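Week 2 handout, Introduction to Household Economics
Tuesday, November 7, 2023

**What a room costs when you aren't in it**

Most of you told me last week that your rent pays for "the apartment." Fine. Today we divide the apartment into parts, and some of you may become unhappy with your landlords.
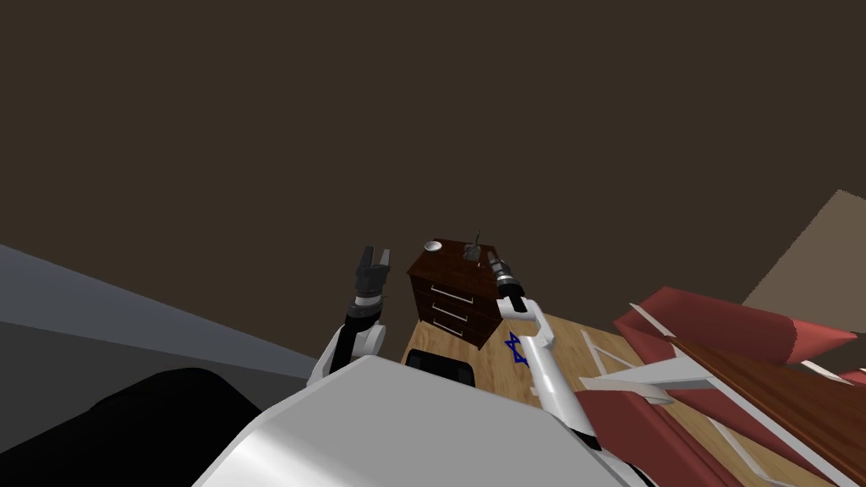
**Ottavio Dal Bello**
Lecturer, evening program

### 1. Fixed and variable costs

A *fixed* cost arrives whether or not you do anything. Rent is the classic case. A *variable* cost moves with use: hot water, groceries, the phone calls your cousin makes from your kitchen.

Some costs pretend. A gym membership feels variable in January and reveals its true nature by spring.

### 2. The spare room problem

Rodel Lacson rents a place for 3000 a month. One room holds a desk he doesn't use and a box marked "cables." A similar place without that room would cost him 2000. The room therefore costs him 1000 a month, and the cables had better be good ones.

Economists call this 1000 the **opportunity cost** of the room, meaning the best thing he gave up to keep it. Note that it never shows up on a bill.

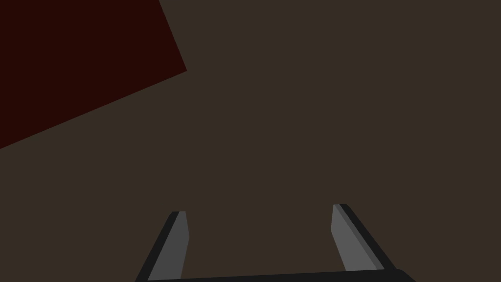

Rodel's defense is that his mother visits in December. She stays two nights. Work out the cost per night over a full year, then compare it with a decent hotel. Please don't send her the result.

### 3. Sunk costs

Money already spent and not recoverable should have no say in what you do next. It will try anyway. Rodel paid over 1000 for the desk, so he feels he must keep a room to put it in. Resale value counts; what he paid doesn't.

### For next time

- Read chapter 2, including the footnotes, where the author hid the useful parts.
- Bring one real bill. Black out your account number.
- Find one cost at home that you've been calling "free." Half a page, typed.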